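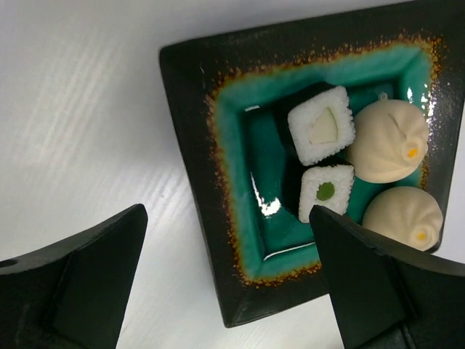 Opinion > Tableware > Serving plates

Square plates are usually judged by how they look empty. A better test is how they hold small food, and on that test a square plate with a recessed well does better than a flat one of the same width.

Consider a portion of two maki and two pleated dumplings. On a flat plate the pieces have no common boundary, and the dumplings, being round, move when the plate is carried. A sloped well gives them a wall to sit against. It also limits the portion. Four pieces make a tight group, and the remaining glaze can be left bare. I would leave it bare. Filling that area with garnish removes the one place where a person can put down a half-eaten roll.

Color matters more than most catalogs admit. White rice and cream dough lose their outline on white porcelain. Against turquoise or teal the edge is clear, and a black rim separates the food from a white table.
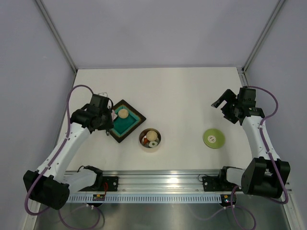

Placement should be decided before any food is moved. Put the plate down at its final angle, then load it. A square turned to a diamond takes up more width on the table, so allow for that if several people are eating.

Guoqing Xiao disagrees with me on glaze. He wants matte throughout, on the grounds that gloss produces glare under overhead light. The glare is real. My objection is cleaning: rice starch comes off a glossy well with a wet cloth, and a matte one needs a brush. A matte rim with a glossy well is the correct compromise, and I have used one for 7 years without wanting another.

Rims over a third of the total width are wasted clay.

Last updated: 19 June 2025

Contact Plosasard | © Plosasard, text by Seija Karppinen | Back to top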